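Home repair in Filtlow: what people mend and where they learned it
Project report by Hanna Mazurek and Teodor Wieczorek
Submitted June 30, 2023

Background
Filtlow had a hardware shop, Wijesinghe, on the corner of the main road until it closed. The shop kept a job book behind the counter in which staff wrote down what each customer was trying to fix. The family let us borrow it. It holds 1,258 entries, most of them a single line such as "hinge, kitchen" or "drip under sink". We wanted to know whether people in the town still do this kind of work themselves, and who taught them.

Method
We sorted the entries in the job book by type of job and left out any we could not read. In May we put a short form through 600 doors, split between the old town and the Birnalar estate. The form asked for the last thing the person had repaired at home, the last thing they had thrown away broken, and how they had learned to do repairs.
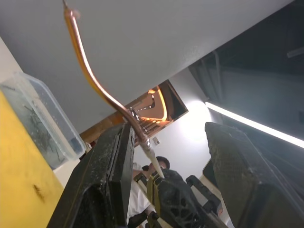 We also talked to people who had agreed to a longer interview. These took place in their kitchens or in the library, and we took notes by hand. One interview was done by telephone and the notes from it are shorter. Teodor typed them up and Hanna checked them against the forms.

Results
Plumbing was the largest group in the job book, followed by doors and locks, then furniture. On the forms the order was different. Furniture came first, clothes second, and plumbing had dropped well down. Several people wrote that they would now ring someone for a leak but would still glue a chair. People in the old town reported more repairs than people in Birnalar, where a lot of the homes are rented and the landlord at Dernirberg sends its own fitters.

Most of those who did repairs had learned from a parent or grandparent. Younger people more often named videos. Hardly anyone named school, even among those who had taken woodwork.
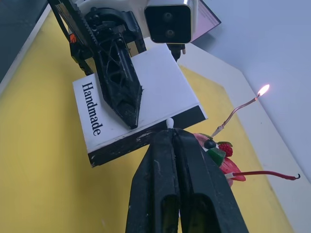

Bożena Adamczyk felt we had asked the wrong thing. In her view people do as much mending as before but no longer call it that, and sewing on a button would never have gone on our form unless we had listed it. We think she is partly right. The word "repair" seems to have made people think of tools.

Tools and space
Lack of space came up more than lack of money. Bouchra Mahrous gave up furniture work when she moved to a flat, and sold her bench. Henryk Jabłońska still has a shed and lends it to neighbours in return for help with the garden.

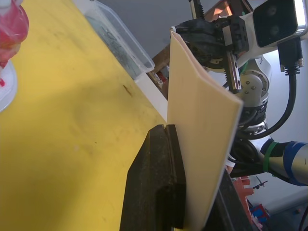

Figure 3. Board standing upright in a bench vise.

Things people make
The last question left room for comments, and many people used it to tell us about things they make. Birthday and name day presents were mentioned often. We had not planned for this and did not code it properly.

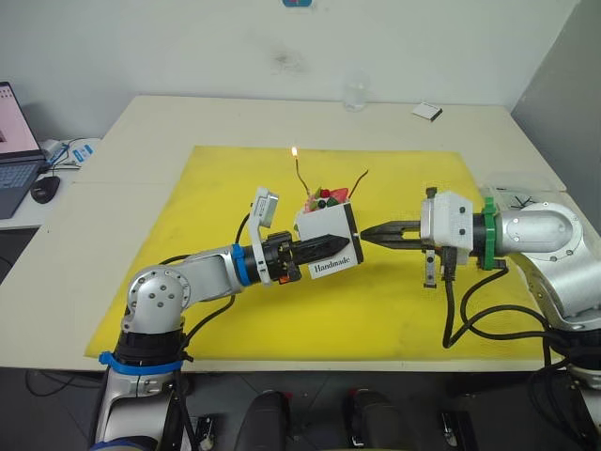
Figure 4. Small decorated box with a lit candle.

Problems with the study
The job book only shows customers of one shop. The forms came back mostly from older people. We had 2 versions of the form by mistake, and in one of them the question about learning was on the back, where some people missed it.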